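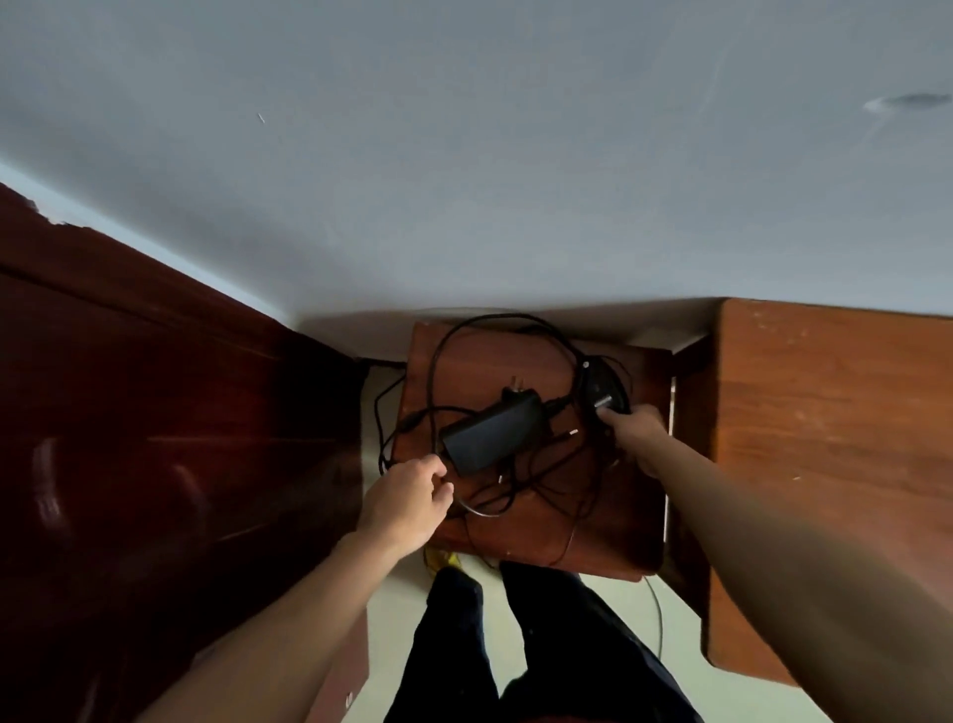 Youssra Abdel Rahman

Drendcombe household tidying notes

Last updated May 20, 2020

Contents

This folder holds the written notes for the cable part of the Drendcombe set: shelves, stands and corners where chargers and leads pile up. There are 64 notes, one per spot, stored as plain text. Most run to a paragraph or two.

What a note covers

Each note names the furniture, the devices on it and the state of the cables. The opening picture belongs with the "stand between cabinets" group. A small wooden stand sits between two taller wooden pieces, with a power adapter, a round black device and loops of black cable on top. Both hands are at work, one on the cables and one on the round device. A yellow cable lies on the floor underneath and is listed separately, as floor cables always are.

Terms

adapter — the brick, with or without its plug
device — anything the cable feeds, if its use can't be told by looking
loose — not tied, clipped or wound
trailing — hanging over a side of the furniture

Devices go down as "device" unless the writer was sure. Older notes say "router" too freely. I have corrected 7 of them and the rest are still to do.

File names

Room, furniture, then a number, as in hall_stand_2. Numbers are not reused when a note is dropped, so expect gaps.

Known problems

Wood colors are inconsistent. Samir wrote "mahogany" for anything dark, and I wrote "brown." Search for both.

Corrections go in changes.txt with the file name first.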